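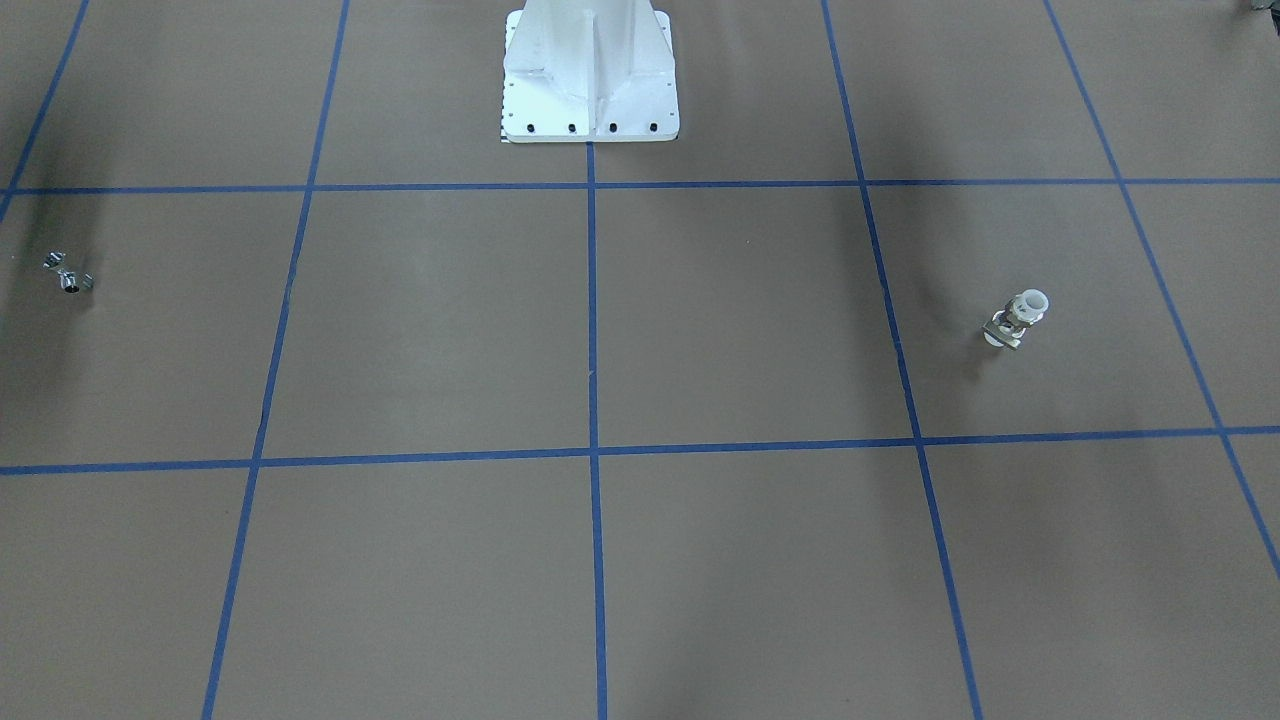 Cuadrícula con cinta azul sobre fondo marrón

Foro Dramodik > Velocidad y récords > Carreras en vehículos raros

Tema: Récord de cortacésped en Sedstead, ¿vale o no vale?

pistonviejo
Abro hilo porque en el otro ya estaban hablando de neumáticos de tractor y no quiero que esto se pierda. Para quien no lo haya seguido: en el aeródromo de Sedstead han hecho 353 metros lanzados con un cortacésped de asiento y dan por batida la marca del club. El motor es un Csonka bicilíndrico, dicen que de serie. De serie como mi suegra, pero bueno.
Lo que quiero saber es si aquí alguien se lo cree. La marca anterior aguantó 11 años y se hizo con cuchillas puestas.

marchacorta
Yo me lo creo. Estuve allí. Hacía un frío de mil demonios, el bar cerraba a las cuatro y el cortacésped pasó por delante de mí haciendo un ruido como de batidora con piedras dentro. Rápido iba. Si iba tan rápido como dicen, ni idea, yo estaba sujetando el café.

la_tuerca_floja
El problema no es si iba rápido. El reglamento pide dos pasadas, una en cada sentido, con menos de una hora entre ellas. Ellos hicieron la segunda después de comer. Y por lo que cuentan fue una comida larga.

pistonviejo
Gracias. Eso mismo llevo diciendo desde el principio y me han llamado amargado en tres subforos distintos.

marchacorta
En cuatro. Yo lo puse también en el de remolques.

bielaybiela
Perdonad, soy nuevo en esto. ¿Por qué en los dos sentidos? Si ya ha corrido en uno, el otro será igual, ¿no?

la_tuerca_floja
Por el viento, bielaybiela. Con 46 kilómetros por hora soplándote en la espalda yo bato récords en zapatillas de casa. Se hace ida y vuelta y se saca la media. Si dejas pasar la tarde, el viento cambia y la media no significa nada.

bielaybiela
Ah, vale. Tiene sentido. ¿Y había viento?

marchacorta
Es un aeródromo. Siempre hay viento. Se me voló la tapa del café.

cesped_y_gloria
Entro a defender un poco a la gente de Sedstead, que conozco a varios y no son unos tramposos. La segunda pasada se retrasó porque saltó la correa y hubo que ir a buscar otra a casa de uno. El cronometraje lo puso Clala, con dos juegos de células, y los tiempos están colgados en su web. Podéis criticar la hora, pero los tiempos son los que son.

pistonviejo
Si cambiaron la correa entre pasadas, peor me lo pones. Artículo 2: ninguna pieza de la transmisión se sustituye entre la ida y la vuelta. La correa es transmisión aquí y en la Luna.

cesped_y_gloria
Cambiarla por otra idéntica se ha permitido toda la vida.

la_tuerca_floja
Se ha permitido toda la vida porque nadie protestaba. No es lo mismo.

cesped_y_gloria
Mira, con ese criterio tampoco vale la marca anterior, que se hizo con un casco de moto caducado y un cronómetro de cocina en forma de tomate.

pistonviejo
El cronómetro era de mano y estaba calibrado. Lo del tomate es una leyenda que empezaste tú.

marchacorta
Yo vi el tomate.

ralentialto
Leo el hilo desde el trabajo y me estoy perdiendo una reunión estupenda. Dos cosas. La primera, que lo de las cuchillas es importante: sin ellas ahorras peso y, sobre todo, arrastre debajo. Con cuchillas y sin cuchillas deberían ser categorías separadas y lo propuse en julio sin que me contestara ni el moderador. La segunda, que el Csonka de serie lleva un regulador que corta bastante antes de lo que hace falta para esos tiempos. O lo han tocado o el mío salió malo.

cesped_y_gloria
El tuyo salió malo.

ralentialto
También puede ser – lo compré sin arrancarlo.

bielaybiela
¿Alguien ha preguntado a Clala si guardan los datos de viento? Si midieron en las dos pasadas se podría ver si cambió mucho.

la_tuerca_floja
Cuatro mensajes lleva el chaval en el foro y es el primero que propone algo útil. Les escribo esta noche.

pistonviejo
Escríbeles, pero lo de la correa no lo arregla ningún anemómetro.

la_tuerca_floja
Me ha contestado Clala. Tienen el viento de la primera pasada. En la segunda el aparato estaba guardado en la furgoneta y la furgoneta estaba en el restaurante.

pistonviejo
Yo no digo nada.

marchacorta
Se comía bien, eso sí. Pedid el cordero.

cesped_y_gloria
Vale, acepto que así no se puede homologar. Van a repetir en primavera con las dos pasadas seguidas y correa nueva puesta desde el principio. Pistonviejo, estás invitado, y puedes traer el tomate.

pistonviejo
Iré. ¿A qué hora cierra el bar?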